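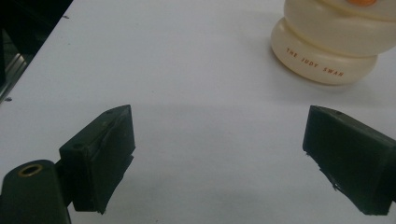 A cream-colored container on one of the white tables at the Stedden swap room.

The container swap at the Stedden community room is back, and I went over Friday to poke around before the shelves got picked clean. The deal is the same as last March: bring in your clean bottles, tubs and jars, take home whatever you can use, and leave the lids with the things they belong to (please!).

I love the odd shapes best. The cream plastic one in the photo has a wide round bottom and a narrower bulge above it, a bit like one of those bottles made to look like a little figure, and I'd have it on my bathroom shelf in a heartbeat. A neighbor of mine was set on filling something like it with bath salts, and I may steal the idea.

There's a limit of 30 pieces per household this time, and glass goes on the tables by the window. The Plemgate bus stops right outside, so you don't need a car unless you're hauling boxes. Doors open at 10 a.m. and the room closes at 2, though I'd get there early if you want the bigger tubs. Anything left over goes to the craft room at the Engelbrecht library, and they can always use more paint pots.

RECENT ITEMS
Plemgate bus adds 2 evening runs
Engelbrecht library book sale: 35 cents a paperback
Stedden pool shuts for repainting
Clinia Street parking changes start Friday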